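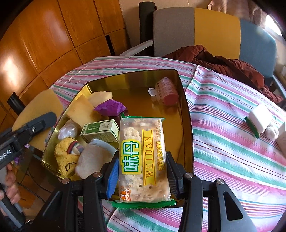
Picking a wrapped cracker out of the mixed tray with the hand-held gripper.

Plerkitz Hand-Held Gripper Pair, Club Set

Reviewed for the Samalano student robotics equipment list
Page updated June 19, 2022
Status: on trial, not yet on the recommended list

What it is
Two hand-held grippers for clubs that want to record people doing simple table tasks and then try to train an arm on the recordings. Students hold one in each hand. The set comes with a printed guide, a carry bag and a login for the Plindau lesson site. No robot arm is included. The sales sheet mentions this once, near the bottom, so read that twice before you order.

What the seller claims
Plerkitz says a new club can go "from box to working robot" in one term. We have our doubts. The Morgan after-school club has had a set since September and has recorded 1,310 picks, nearly all of them from trays of small household things. The picks are fine as recordings. Whether they add up to a robot that can clear a tray is another matter, and so far the club's borrowed arm drops more than it places.

The seller also suggests 3,000 picks as a good starting number. We asked where that figure came from and got a link to the same sales sheet.

What we liked
The grippers are easy to learn. Most students were picking things up within a few minutes, and younger members managed as well as older ones. Ribbed pads on the fingers help with slick packaging. Snack packets are a good test: they have narrow edges to hold, and a crushed cracker is pretty clear feedback. Plush and knitted things are easier to grab but harder to let go of in the right spot.

The lesson site is better than expected. Lessons 1 and 2 can be used as they are. After that they lean on software most school laptops will struggle with.

What we didn't like
Hands get tired. Plan on some 11 minutes per student before the picks turn sloppy - and sloppy picks go into the data with the good ones unless somebody throws them out. The guide has half a page on sorting bad recordings. It needs a chapter.

"Competition ready" is printed on the bag. Ready for which competition, it doesn't say. The Samalano tray challenge allows the set for practice and recording only, and judges score the arm.

Before you buy
Ask whether your club already has an arm, and whether the seller will put in writing that it works with this set.
Try the grip on your smallest member.
Set aside a table that can stay laid out between meetings.
Use a tray with raised sides, or you will spend the hour under the table.

Spare parts
Finger pads are sold in pairs. Handles are not sold separately. Repairs go back to Plerkitz, and the buyer pays postage both ways.

Loan sets
Clubs on the Samalano list can borrow one set per term. Return it with the guide and both grippers in the bag.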